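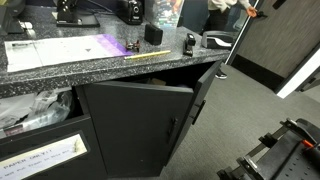 Sheet laid out on a worktop, with a pencil to hand for marking.

Support > Guides > Tumora cutting templates > Section 4: Marking out and preparing the surface

4. Marking out and preparing the surface

This section covers the work between unrolling the template and making the first cut. It applies to all Tumora paper templates supplied by Pliltico, including the drawer and shelf liner set and the long panel set. If you have the rigid card set, go to Section 6.

Read the whole section before you start. Once a line has been drawn on the face side of the lining material it can be hard to remove.

4.1 What you will need

- the Tumora template for your size
- lining material, at least 50 mm larger than the finished size in both directions
- a soft pencil, sharpened
- a steel rule, 300 mm or longer
- low-tack tape
- a set square
- a clean, dry cloth

A craft knife and cutting mat are needed for Section 5. Keep them put away for now.

4.2 Choosing a place to work

1. Find a flat surface that is longer than the template. A kitchen worktop, a dining table or a clean hard floor will do.

2. Clear it and wipe it down. Crumbs and grit under the paper will show as bumps and will push the pencil off line.

3. Run your hand over the surface. If you feel a joint or a raised edge, move the work so that no marking line crosses it.

4. Make sure you have good light from the side opposite your writing hand.

Note: Dark or patterned worktops can show through thin lining material and make faint pencil lines hard to see. Put a sheet of plain white paper underneath if this happens.

Caution: Do not work on a surface that is still warm from a pan or an appliance. Adhesive-backed material softens with heat and the backing paper may lift.

4.3 Flattening the template

Templates are packed rolled or folded, depending on the length. Both kinds need to lie flat before you mark from them.

1. Unroll or unfold the template with the printed side up.

2. If it was rolled, roll it loosely the other way, hold it for a minute and let go. Repeat if the ends still curl.

3. If it was folded, smooth each crease from the middle outwards with the side of your hand. Do not iron the template. The ink will transfer.

4. Leave it flat overnight if you can, weighted at the corners with books or tins.

A crease that stays visible after this is not a fault, provided the paper lies flat on both sides of it. Check the length of the printed scale bar with the steel rule. It should measure exactly 300 mm. If it is short, the crease is still taking up paper and needs more smoothing. If it is long, the template has been stretched or has got damp, and should be replaced.

4.4 Measuring the drawer or shelf

1. Take everything out of the drawer or off the shelf.

2. Measure the inside width at the front and at the back. Write down the smaller figure.

3. Measure the depth on the left and on the right. Again, write down the smaller figure.

4. Take 2 mm off each figure. The gap lets the liner drop in without buckling.

5. Check the corners with the set square. If a corner is out of square, mark it on your sketch and follow the steps in 4.6.

Older Gunent carcasses have a small rail along the back of the drawer base. Measure to the front of the rail and not to the back panel. Bednarek drawers made to the narrow pattern have no rail, but the sides taper slightly towards the back, so take the width in three places.

The longest single piece that can be marked from the long panel template is 2000 mm. For anything longer, plan a join and place it where it will be least seen, usually under a shelf bracket or a divider.

4.5 Transferring the lines

1. Lay the lining material on the work surface with the backing side up.

2. Place the template on top and line up its long straight edge with the factory edge of the material. Do not line up with an edge you have cut yourself.

3. Fix the template at each end with one short piece of low-tack tape. Check that it has not moved, then add a piece in the middle.

4. Find your width on the top scale and your depth on the side scale. Make a small pencil tick at each.

5. Join the ticks using the steel rule. Hold the pencil upright and draw each line once. Going over a line makes it thicker and less accurate.

6. Before removing the tape, measure both diagonals. They should match to within 2 mm. If they do not, check your ticks against the scales and draw the line again.

7. Peel the tape back slowly, keeping it low and close to the surface.

Note: You are marking on the back, so the shape is a mirror image of the finished liner. This makes no difference to a plain rectangle. It does matter if you have cut-outs for pipes, hinges or cable holes. Turn your sketch over and hold it to a window to see the shape the right way round for marking.

Caution: Do not use a ballpoint or felt-tip pen on uncoated liner. The ink can bleed through to the face side over time.

4.6 Corners that are out of square

1. Cut a piece of scrap paper larger than the corner.

2. Push it into the corner and crease it firmly along both sides.

3. Cut along the creases and try the piece in the corner. Trim until it fits.

4. Write "top" on the upper face, then turn it over and draw round it on the backing.

Keep the paper piece with the template. It will save time if the liner is ever replaced.

4.7 Checks before cutting

- Both measurements agree with your written figures.
- The diagonals match, unless you have used 4.6.
- Cut-outs are on the correct side.
- The pattern on the face side runs the way you want it to.
- All tape has been removed.

When everything is correct, go on to Section 5.

Replacement templates can be ordered by quoting the code on the packet. Templates bought before July use the older scale, which starts at the left-hand margin and not at the zero mark.

Guide text: Radosław Czarnecka, Pliltico product support

Related guides
Section 5: Cutting and fitting
Section 6: Using the rigid card set
Joining two lengths of liner
Removing old adhesive from drawer bases
Lining curved and corner shelves

We use cookies to remember your region and the guides you have viewed. Accept all | Manage settings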